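Buy the Chain First

Most people who buy a pendant spend an hour choosing the pendant and about 2 minutes on the chain. I think they have it backward, and I think the stores like it that way.
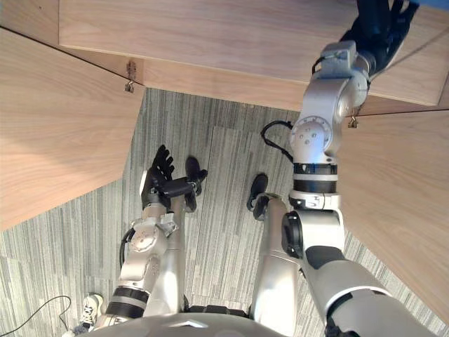
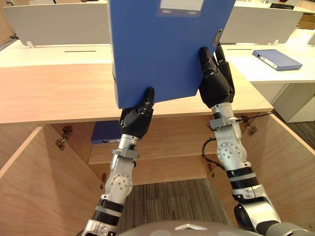

Umadberg

A pendant hangs there. It takes very little wear. The chain does all the work. It rubs on collars, catches on hair, gets pulled over heads by people who can't be bothered with the clasp, and spends its nights in a knot at the bottom of a dish. When a necklace fails, the chain or the clasp is usually what went.

Look at how they are sold, though. The listing gives you the stone, the setting, the height and width of the pendant, and a paragraph on what the design stands for. Then it says "chain included." Sometimes you get a length. You seldom get a thickness, and almost never the kind of clasp.

I bought a silver leaf pendant from Tallen two years ago. Nice piece, well cast, heavy for its size. The chain was so thin that it kinked the first week, and a kinked snake chain can't be put right at home. The replacement cost me 40 dollars at a repair counter in Ladham. I would have paid that up front for a decent cable chain and been glad to.

The usual answer is that a heavier chain raises the price, and buyers compare prices. Fair enough. But then sell the pendant without a chain and let people choose. Bastos does this with most of its silver. You pick the pendant, then the style, the length and the clasp, and the thickness is printed next to each one. It takes longer to order. I have not had to send anything back.

Length matters too. An 18-inch chain sits at the collarbone on one person and well below it on another. A small pendant on a long chain disappears into a sweater. If you are buying a gift and don't know what the person wears, get a chain with an extender, or borrow one of hers and measure it flat.

As for clasps, I would pay extra for a lobster clasp over a spring ring every time. Spring rings are small and fiddly, and the spring gives out. Anyone with stiff fingers will stop wearing the necklace before she complains about it.

I don't expect the big sellers to change. A chain photographs badly and makes a dull gift tag. But a line giving thickness and clasp type would cost them nothing, and I now skip any listing that leaves it out.

Comments

silverdrawer: Same with my mother's locket. Third chain now, same locket.

K. in Ladham: Box chains hold up better than snake, in my experience. Still kink if you sleep in them.

pegboard39: Disagree on spring rings. A good sized one is fine. The tiny ones are the problem.

Recent posts

Cleaning Marcasite Without Soaking It
Is Plated Silver Worth Repairing?
Earring Backs That Stay Put
What a Jump Ring Does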